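A visit to the Nikesik textile fair

Posted in February by the Maeng Cloth Diary
Reading time: 2 minutes
Print this page | E-mail a link

The Nikesik textile fair fills the old tram depot at Gornis for one long weekend every winter. Entry costs 6 at the door and includes a map, although the map still shows the café where it was last year. I got there a little after ten and the queue was short.

The front half is given over to weavers and dyers. Flekalen, a mill from further up the valley, had the biggest stand and was selling wool blanket ends by weight. A woman there told me the mill turns out 3000 metres of cloth in a good month. I bought a grey piece with a fault along one side — fine for a cushion. The linen stall opposite had sold out of tea towels before eleven.

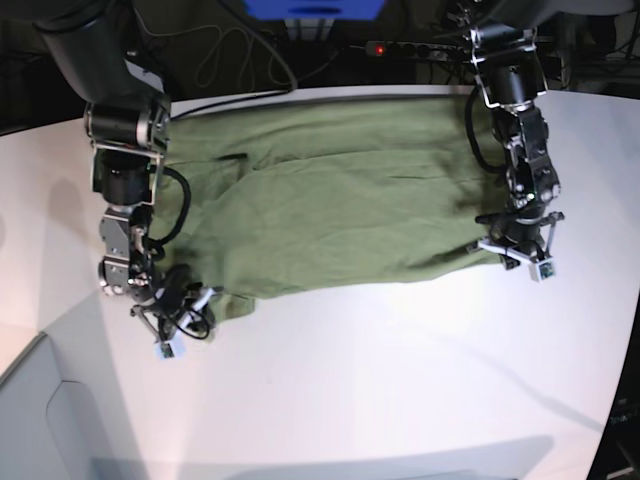
Photo: Maeng Cloth Diary

Olive green was the colour of the year. It was on coats, on aprons and on most of the remnants in the bins by the stairs. Linen creases badly in it, and the darker wools wore it better.

Upstairs there were 7 short talks. I went to the one on moth damage, which ran over but was useful on freezing woollens before storage. The room seats 400 and was half full. The heating was off, so keep your coat on.

Lunch was soup and bread from the van in the yard, cash only. The last bus back to Maeng leaves at twenty past five from the stop behind the depot.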